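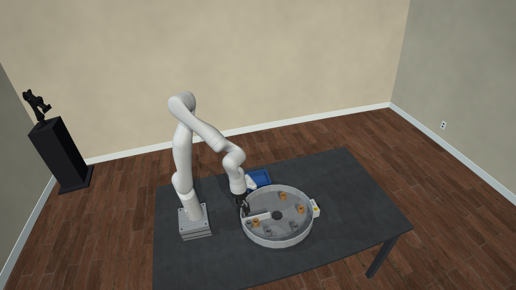
OK, oatmeal thread, because three of you asked what I eat before work and I can't type it all out in replies again.

I switched from boxed cereal back in February. I was starving by ten every morning and raiding the vending machine, so Sunita Tran told me to try plain rolled oats for a couple of weeks. I complained the whole time. I'm still eating them.

My bowl: 40 grams of oats, a cup of milk, pinch of salt, and whatever fruit is going soft on the counter. Pears are so good in this!! Chop them small and put them in at the start.
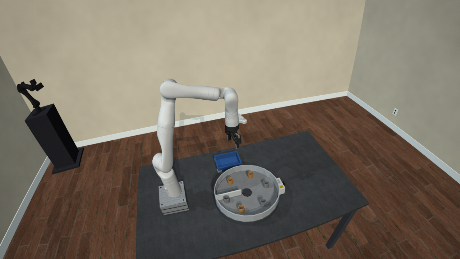

Are steel-cut oats better for you than rolled?

They're pretty close. Same grain, just cut up instead of flattened, so the fiber and protein are about the same. Steel-cut digests a bit slower and might keep you full longer, but it also takes forever on the stove.

The packets are a different story (the flavored ones, I mean). Check the sugar line on the back. I used to eat 2 at a time and wonder why I crashed before lunch. Plain instant is fine, just add your own cinnamon.

If you want more protein, stir in an egg white while it's still on the heat. I know how that sounds. Whisk fast and it goes fluffy, kind of like custard,
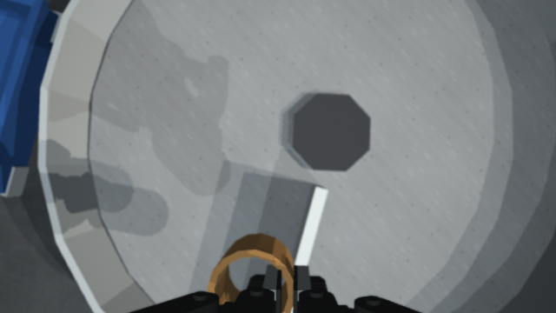
and you really don't taste egg as long as you keep the heat low. Emiko Honda does hers with a spoonful of peanut butter instead, and that's what I do on lazy days.

Overnight oats, since Gobnait asked: equal parts oats and milk, a big spoon of yogurt, lid on, fridge. I make three jars on Sunday. By the third one it's thick enough to stand a spoon in, so I loosen it with more milk. 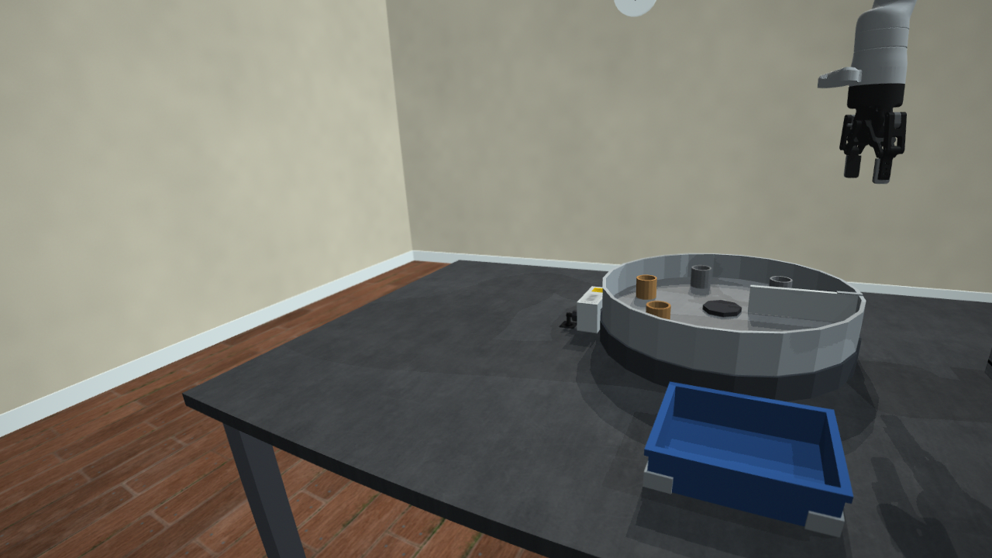
Chia is optional. I put in a teaspoon and any more than that gets gluey on me.

Savory people, I see you. Soy sauce, scallions, fried egg on top, 15 minutes start to finish if you're slow like me. Tell me what you put on yours, I'm getting bored of pears.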